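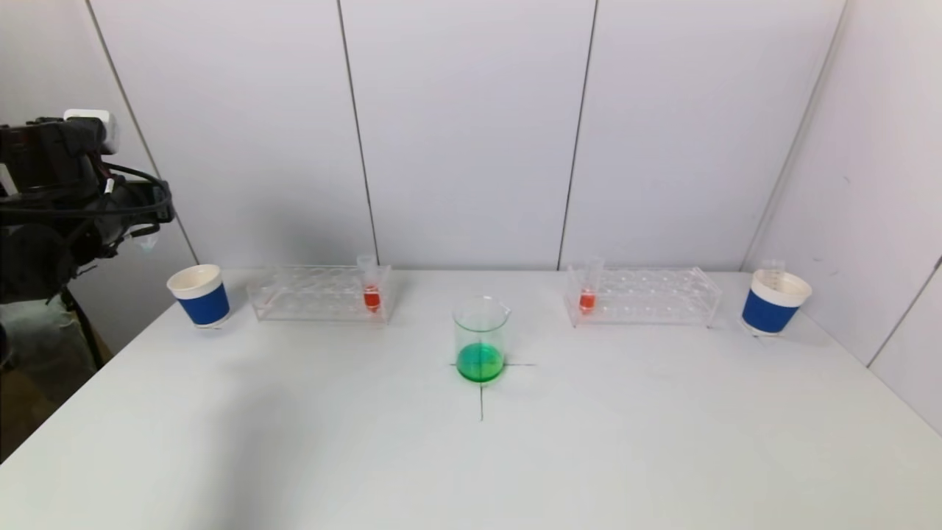 Green liquid in a glass beaker, with a test tube rack on either side

Keminis Introductions
Progress report to the Bangash Fund
Period covered: May to end of September
Prepared by Finlay Gillies, project manager, 14th October

1. Where we are

Keminis is still open, still solvent, and still mostly run from the back half of a former shoe store on the main street in Otville. The front half is the part people see, with the decent chairs. The grant was for a local introductions service for single adults over forty who either don't use dating apps or have used them and would like a word with whoever built them. We now have 449 members on the books. Your application form asked us to predict membership, and I predicted less than that, so I would like this noted before we get to the newsletter.

Kirstin Niven runs the interviews and the matching. Hamish Purves does the events and anything with a plug on it. Marion Mowat edits profiles three mornings a week, and her sister Isla Mowat covers the phone line and the Onden sessions. I do the budget and write reports.

2. Membership and sign-up

Every new member sits down with Kirstin for a conversation before anything is written about them. We planned on half an hour. It takes closer to an hour, most of which is the member explaining that they are not picky and then listing things. Kirstin writes down the list. She has asked me to say that she thinks the longer interview is the best thing we do and that she will resist any attempt to shorten it, and I have told her I wasn't going to attempt it.

Women still sign up faster than men. This was in our risk register, where I rated it "moderate," and I have now moved it to "yes." We put cards in the barber's, the hardware store and the bowling alley over the summer. The hardware store did well. The bowling alley asked us to take ours down after someone pinned one to a friend's jacket, and the friend joined, so I'm not sure how to score that.

The age spread is wider than we thought it would be at the upper end. Several members in their eighties have joined on the grounds that the coffee is free. They are among our most active daters.

A smaller group comes for company and has no interest in romance at all. The original form had one box for this, labeled "Friendship first," and it caused trouble, as half of those who ticked it meant "friendship, and then we'll see" and the other half meant friendship. We now have two boxes. It is a dull fix and complaints on the subject have stopped.

3. The profile desk

Marion has edited 104 profiles in the period. An edited profile means she has met the person or spoken with them by phone, gone through their draft line by line, and sent back something they have agreed to. She does not write profiles from scratch. Her view is that if she did, everyone in Otville would come out sounding like Marion, and the matches would be made on false pretenses.

Things she has taken out this period include the phrase "partner in crime" (too many times to list), a full account of a property dispute, the word "drama" wherever it followed "no," and a member's bowling average, which she later put back at his request and which got him two replies. She has asked members to swap general claims for particular ones. "I like to laugh" became, in one case, a paragraph on a late-night radio show that has been off the air for decades. He got four replies, all from people who remembered the show.

Members are allowed to say plainly what they are looking for, including how they want to be treated and what they have had enough of. We had a long staff discussion on this. Hamish thought that a profile which opens with a list of deal-breakers would put people off. Kirstin thought it would put off exactly the right people. We tried it her way from June onward and I have stopped asking Hamish for his opinion on it in front of her.

There is a waiting list at the profile desk of a little under three weeks. We had promised two. Marion could clear it by being less thorough, and has declined.

4. Events

We held 18 events. The plan agreed with you was for fewer and larger ones, and I should explain the change. Our first evening, in May, was a single large mixer in the Otville community hall, and it had the feel of an airport during a delay. People stood near the wall with their coats on. Hamish had hired a microphone, which did not help.

After that we went small. The ones that worked:

Soup nights, at the shop, one long table, everybody gets moved along a seat between courses. No name badges. Isla objected to badges on the first night because they ruin a good blouse, and people learned each other's names anyway.

Walks at the reservoir. Good in dry weather. There is one bench on the route and we now know who will be sitting on it.

Letter evenings, where members answer each other's profiles by hand at the table and we pass the letters on. I thought this would be a disaster. It is the only event with a waiting list, and we have bought more envelopes.

The ones that didn't: speed dating (the bell made people jump), a quiz (two members are no longer speaking, and had not been matched in the first place), and a dance class that turned out to be attended almost wholly by couples who thought it was a dance class.

5. Onden

Isla took the bus to Onden every other Thursday from July to run a session at the library. Attendance was thin to begin with. At the first one she had a single visitor, who wanted the large-print section. By the end of September she had a steady group of seven who come every time and have begun bringing cake.

The difficulty in Onden is that everyone knows everyone. Members there have asked, quite firmly, to be matched with people from Otville. Members in Otville have asked whether there is parking. We are looking at a shared soup night halfway between the two, at the roadside diner if the owner will give us the back room on a Monday, when he is quiet.

6. Safety and complaints

All members show identification at the interview. First meetings are arranged in public places from our list, and Isla phones both people the day after. She is very good at this. People tell her things on those calls that they would not put on a form, and she passes on to Kirstin only what bears on matching.

We removed three members. Two had spouses who were surprised to hear of us. The third asked a woman for money on the second date, for a car repair, and she told Isla the next morning. He had been a member for nine days. We have written to everyone he was introduced to, and the day-after call now has a question about money in it, asked of everybody so that no one feels singled out.

There were some other complaints. The most common was "he talked the whole time." We have no policy on this, though Kirstin is drafting one.

7. What came of it

You asked for outcomes, and I have to be careful. We know about introductions, as we make them. We know about second meetings if people tell us. After that our members tend to go quiet, and a quiet member may be happy, or fed up, or in Florida.

What I can report is that more than half of the people we introduced in the summer told us they had met again at least once. Two couples have moved in together, one of them at a speed that alarmed their children, who rang us. There has been one engagement. The bride-to-be has invited all the staff and has asked Marion to look over the vows, and Marion wants it understood that this falls outside the profile desk's normal turnaround.

I would also draw your attention to the friendship side, which we treated as an afterthought in the application. A group of women who met at the June soup night now go to the movies together every week. They have all let their dating profiles lapse. On paper that is a retention problem.

8. Money

Spending is inside the budget overall. We are over on food and postage and under on publicity, room hire and the microphone. I'd like your permission to move what's left of the publicity line to profile editing, which would give Marion a fourth morning and bring the waiting list back to what we promised. The detailed sheet is attached to the email this came with.

The newsletter, for which you gave us a separate small sum, has come out once. It was meant to be monthly. I wrote it, and the feedback was that it read like a report to a funder. Isla has offered to take over and I have accepted with no visible struggle.

9. Next period

Between now and the spring we plan to:

Keep soup nights going through the winter and add the shared one with Onden.
Run letter evenings twice a month in place of once.
Bring the profile wait down to two weeks, if the transfer above is approved.
Do something for the men who joined through the hardware store, several of whom have been interviewed and edited and then have not replied to a single letter. Kirstin is going to phone them.
Skip February 14th. Members were asked, and the feeling was strong.

10. Decisions we need from you

The budget transfer in section 8. Agreement to the smaller event format described in section 4, as it departs from the plan. And a date for your visit, which has been put off twice, both times by us. Soup nights are the best time to see the place working. You would be moved along a seat between courses like everyone else, and Hamish asks that you let him know in advance if you don't eat leeks.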